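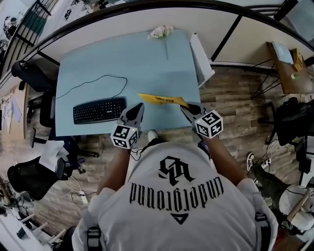 Both grippers in hand at the table, with the right tip pressed on the envelope.

Print this page | E-mail this page

Section 4. Comparing Two Finger Sets on the Hand-Held Grippers

You have the grippers charged and paired from Section 3, so now comes the fun part — finding out which fingers suit your work. The Skunden pair ships with the Holtau tips fitted (stiff, narrow, good at edges). The Mai tips are in the small bag and are softer and a bit wider. Try both on the same objects before you record anything you plan to keep. An hour spent here will teach you more about your grippers than the rest of this manual can!

4.1 Before you start

Clear the middle of the table and lay out one flat item, one item with keys or buttons, and one light item that bends. An envelope, a keyboard and an artificial flower make a very good first set. The envelope is the hardest of the three and also the most satisfying once you get it.

Check that each marker cube is tight on its mount and that the green light on it is on. A cube that can be turned by hand will ruin the tracking, and you won't notice until playback.

CAUTION: Route the gripper cables back along your wrists and leave some slack at the waist. Do not loop them around a harness strap. Keep power strips away from where you will be standing.

4.2 First pass, Holtau tips

1. Stand at the near edge of the table with your feet still. Put on the harness and buckle both shoulder straps.
2. Open Urance on the host computer and choose New Comparison. Name it something you will recognize in June.
3. Hold both grippers out over the table until the two cube icons turn solid.
4. Press Start. Touch the two tips together once, gently. This gives you a sync point for later.
5. Put the right tip on one end of the envelope and press lightly. Bring the left tip in low at the other end and slide it under.
6. Close the left gripper, lift, and set the envelope down again in the same place.
7. Press a single key on the keyboard with the left tip. Pick a different key each time.
8. Pick up the flower by the stem and lay it back down.
9. Repeat steps 5 to 8 until you have 8 good rounds, then press Stop.

NOTE: If the envelope skates away from you, you are pushing sideways. Let the pressing hand go straight down and do nothing else. Everyone fights this at first and then it suddenly clicks.

4.3 Swapping to the Mai tips

1. Power off both grippers.
2. Pull the pin at the base of the finger and slide the tip forward.
3. Seat the Mai tip until it stops, then replace the pin.
4. Power on and run Tip Offset. The Mai tips need an offset value of 217; the Holtau tips use 111. Urance does not detect the change for you.
5. Repeat 4.2 from step 3.

CAUTION: Never run one Holtau and one Mai tip in the same comparison. The offset applies to both hands.

4.4 Reading the results

Open both runs side by side. Slip is the line to look at first. On paper the Holtau tips usually get under the edge sooner, while the Mai tips hold better once they are there. On stems it is the Mai tips by a mile, and I love how little you have to squeeze. Keys are close to a tie, although the narrow tip makes it easier to avoid hitting a neighbor.

If a run shows gaps in the cube track, look at how you were holding your wrists. Turning a cube toward your chest is the usual cause. Set the buffer to 2000 under Options if the gaps are very short and show up at random.

Save the pair of runs with Keep Both. Section 5 uses them to set grip force.

Section text by Chiến Hồ

Comments (3)

tallgrass_lab
Forgot the offset on my first swap and every lift started too high. Could step 4 be in bold?

Chiến Hồ
Good idea, it will go in the next revision.

Renny
Does the sync touch have to be tip to tip? I tapped the table with both and Urance seemed happy with it.

Related sections
Section 3. Charging and Pairing
Section 5. Setting Grip Force
Replacing a Marker Cube
Urance Options Explained
Cleaning Mai Tips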